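Storing snack bags: upright in tubs or flat in the drawer?

Reading time: 4 minutes

March 15, 2022

tallcupboard
We moved into a smaller flat at Zeldale and the kitchen has one food cupboard, which is narrow and deep. Crisps, dried fruit, nuts, the children's fruit snacks and so on all used to live in a big drawer. Now they get pushed to the back and crushed. I have been thinking of standing the bags up in clear plastic tubs, the tall kind, and taking the whole tub out when we want something. Does anyone do this, and does it last longer than a week before it turns into a mess again?

Budget is not huge. The shelf is deep enough for two tubs, one behind the other.

mossgate
We do it. Tall clear boxes, bags standing on end, label facing the front. It has lasted since last May. The main thing is to measure the bags before you buy the boxes. I bought mine from Rinder without measuring and the bags stood up well above the rim, so the shelf above had to be moved up a notch. Not a disaster, but it was an evening's work.

pepperpot_lane
I tried upright and went back to flat. Half-empty bags don't stand up. They fold over in the middle and slide down the side of the box, and then you can't see what they are. Flat in a shallow tray works better for us, with the opened ones on top.

mossgate
That only happens if the tub is too wide. With a narrow one the bags hold each other up. If you have a wide one, put a jar in the gap.

pepperpot_lane
Then you have a jar in your snack box. I'd sooner have the space.

tallcupboard
The bags are mostly small ones, the sort that go in a lunch box, plus a couple of 500 g bags of nuts. I could keep the nuts separately.

ninepegs
Keep the nuts separately. Big bags are heavy at the bottom and push everything else out of shape. We decant ours into a jar and throw the bag away, after writing the date on a bit of masking tape.

On the tubs, get plain straight sides if you can. I had some from the Prolldale market that narrowed towards the base and you lose a surprising amount of room. They also caught on each other when I pulled one out.

pepperpot_lane
Agree about straight sides. I don't agree about decanting. You lose the cooking instructions and the allergy information, and in a house with a nut allergy that matters. Cut the panel off the back and tape it to the jar if you must.

ninepegs
Fair point. We haven't got allergies here so I hadn't thought of it.

old_larder
I worked in a shop stockroom for 27 years and this is much the same job on a small scale. Oldest at the front, newest at the back, and don't put a new bag in until you've looked at the date on the ones already there. If you fill the tub on the worktop and then lift it into the cupboard it goes a lot quicker than reaching in with your arm. Hold each bag by the top seam and let it down into the tub -- if you push from the top you crush what's inside.

Don't fill it tight either. Leave enough room to get your fingers in.

tallcupboard
Thanks, that is useful. I had been putting the tub in the cupboard first and posting the bags in, which explains the crumbs.

mossgate
One more thing on labels. I don't bother labelling clear tubs by contents, but I do put a strip on the front saying which shelf it goes on. Otherwise they come back in any order and the tall one ends up where it doesn't fit.

quietkettle
Has anyone used the Guzmán ones with the hinged lid? I'm in two minds. A lid keeps dust out but the bags are sealed anyway, and the lid means you can't have anything standing higher than the rim.

old_larder
No lid. You will stop using it.

pepperpot_lane
I would have a lid if there were any chance of mice. We had them in the last house and they went straight through the crisps. Thin plastic doesn't stop them for ever but it slows them down.

quietkettle
No mice so far. I'll go without.

tallcupboard
Tubs bought. I got 2 of the tall ones, clear but a bit frosted, and I've started with the fruit snacks. Filling them on the worktop is much easier. The nuts are in a jar with the back panel taped on, so both of you got your way. I'll see how the half-empty bags behave and report back.

Comments

Hollybank: We clip the opened bags to the rim of the tub with a peg. It stops them sliding down.

dresser_top: Flat for us as well. The drawer is only 20 cm deep so there was never a choice.

m_fennel: Wash new tubs first, mine smelt of plastic and so did the raisins.

Contact us | Copyright 2022 | Back to top

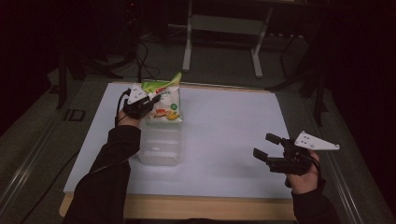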